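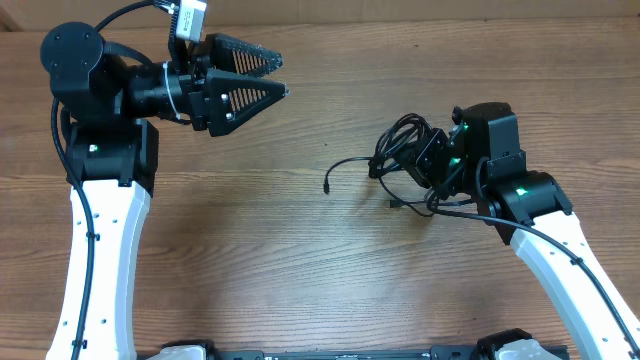
Can a robot do the chores around the house yet? A few of them, slowly, on a good day, and with a person standing close by.

I've been meaning to answer Chaimae's message for a while, so thank you all for your patience with me. I'll put her words in first, for those who deleted the original.

Chaimae Gaber wrote:
> My mother saw a clip of a robot folding towels
> and now she wants to know when she can have one.
> Does anyone on the list have a fair answer for
> her? She would settle for one that sorts socks.

Chaimae, please tell your mother I'd love one too! I've spent a good part of this year on two-armed tabletop setups, first at Pellside and now in the back half of my own workshop, and towels are where I began as well. Our best stretch at Pellside was 17 hand towels folded out of 21, and I was so pleased I called my sister. Then we switched to a thicker towel and got 4 out of the next 21 -- same arms, same table, same program. Cloth is hard. It never lands the same way twice, and two pointed fingers are a poor swap for a hand that can feel whether it has picked up one layer or two.

Socks, I'm sorry to say, are worse (finding the pair is fine, it's the picking up).

Shop work looks better to me. At Flastberg they have a machine that moves small parts from a bin to a tray all afternoon, and it does well, mostly thanks to the bin being in the same spot every time. A kitchen drawer is never so kind. And arms like these need their own looking after, too -- I spent most of November chasing one bad connector, and I could have done a great deal of laundry in that time.

So I'd tell your mother to keep her laundry basket for now, and to ask me again in a few years. If anybody has had better luck with thick cloth, do write in, I'd be glad to compare notes.

Warmly,
Saoirse Dolan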